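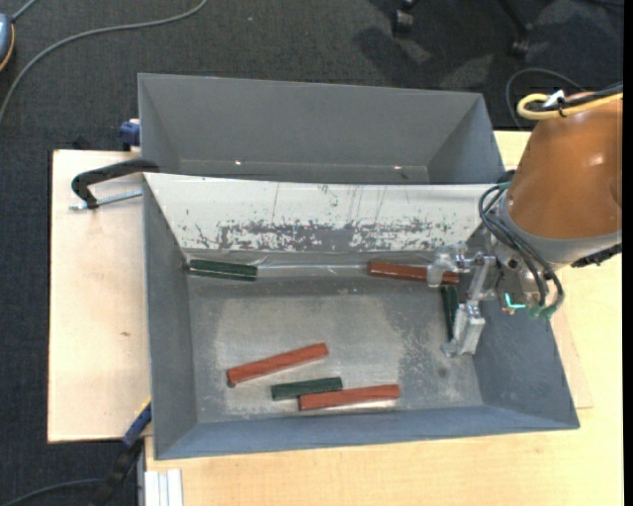 The picking cell with six blocks in the front bin, gripper over the right side.

I promised to write about why I changed the grasp ranking in Olosach, and now I finally have a quiet evening for it.

Olosach is my small planner for bin picking. It takes a depth image, proposes grasps, gives every grasp a score and sends the best one to the arm through Carka, my motion layer. In the old version the score was almost only geometry: are the two faces parallel, is the opening wide enough, is the block high in the pile. With many blocks this was good enough. With the last few blocks it was not, and I spent most of March looking at the wrong part of the code.

The first problem was the block that lies close to a wall. The planner liked it, because the long sides are clean and easy to see. Then Carka checked the fingers against the bin model, found a collision and refused. Olosach took the next grasp on the same block, two millimeters away, and Carka refused again. I found logs with 80 refused grasps in a row, all on one block.

Now the wall distance is inside the score, and after three refusals the whole block goes to the end of the list. It is a very simple rule and I am a little ashamed that I did not have it before.

The second problem was the depth data. Worn metal and shiny tape both give reflections, and my filter filled these holes with a flat surface that does not exist. I generate up to 3,000 grasp candidates for each image, and too many of them were standing on this false floor. I stopped filling the holes. Unknown pixels stay unknown, and a candidate with more than 16 of them under the fingers is thrown away. After this, 2,000 candidates are enough, so the planning became faster too.

What is still bad: two blocks that overlap at the ends. When the colors differ, the segmentation can separate them. When both are green, it often makes one long block and the grasp goes to the joint. I want to try splitting by edges in the depth image, but I have not started.

The new ranking is in the main branch. The old one is still there under the flag "bai", if you need to compare. On Tuesday I will move the bin model into its own config file, so please do not edit it before that.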